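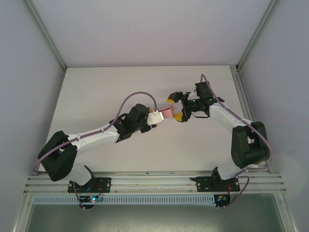
Jultcombe Open Day Recordings
README

This folder holds the recordings from the open day at the Jultcombe workshop, 4 March 2024. It contains 639 episodes of two arms handing a small object from one to the other. Visitors started most of the episodes themselves, by pressing a button on the desk outside the enclosure. Please read the part on known problems before you train anything on this data.

What is in the folder

episodes/ one subfolder for each episode, numbered in the order of recording
meta/episodes.csv start time, direction of the handover, object, result
meta/calibration/ joint offsets, measured in the morning before the doors opened
notes/desk_log.txt what the person at the desk typed during the day, not corrected
splits/ train and held-out lists

Every episode has the video from the fixed camera, the joint positions of both arms, and the gripper opening of both arms. There is no sound. The camera sees only the inside of the enclosure, so visitors are not recorded.

The task

One arm holds the object and brings it near the middle of the work surface. The other arm comes with its gripper open, closes on the object, and waits. Then the first gripper opens and both arms go back to their rest position. The column "direction" in episodes.csv says which arm was the giver: L2R means left to right as the camera sees it, and R2L is the opposite.

The two grippers are not the same. The one on the left arm is white and rounded. The one on the right arm is black with yellow fingertips, and it is less forgiving when the object arrives turned. If you compare the two directions, please keep this in mind. A difference in the results does not have to come from the policy.

The objects are small blocks, and the pink one was used the most. Their names in episodes.csv are the names we use in the workshop. They are not very systematic, sorry for this.

How the day was organized

The demonstration had two sessions with a pause of 90 minutes between them. In the morning the arms ran the older controller, named Horham. In the afternoon they ran Lahlou, which was finished in December and which had not been shown to guests before. The switch happened in the pause, and the calibration was not repeated after it. We now think it should have been.

Visitors could choose the direction and the object. They could not move the arms by hand. Children liked to press the button again before the arms were back at rest — the software ignores this, but the desk log has a line for every press, so the log is longer than the list of episodes.

Result labels

ok the receiving arm held the object at the end
drop the object fell on the work surface
hold the giver did not release before the time limit
stop a person pressed the stop button

The labels were set at the desk, in a hurry, and were checked later from the video. Where the two did not agree, the label from the video is in the column "result" and the older one is in "result_desk". The label "stop" says nothing about the quality of the handover. Several times it was pressed only to show a guest how it works.

Splits

The train list has 400 episodes and the held-out list has the rest. The held-out list contains both controllers and both directions. We made the split by blocks of time, so that neighboring episodes are not divided between the lists.

Known problems

- The clock of the right arm controller was late against the camera in the morning session. The column "offset_ms" gives the correction. It is not applied to the files.
- In some afternoon episodes the gripper opening of the left arm stays at one value although the fingers move in the video. These have "grip_bad" set to 1.
- The desk log mixes English and our own short forms. Where it says "rk", it means the Rirkeck test routine, which ran between groups of visitors. Those runs are not included as episodes.
- The cables of the arms can pass in front of a gripper for a moment, mostly in R2L.

Use

You can use the recordings for research and teaching. If you publish with them, please name the Jultcombe open day as the source and say which version you used. This is version 2. Version 1 had the wrong direction in a part of the afternoon episodes and should be deleted.

Corrections are welcome. Please send the episode number and the time in the video, so we can find the place quickly.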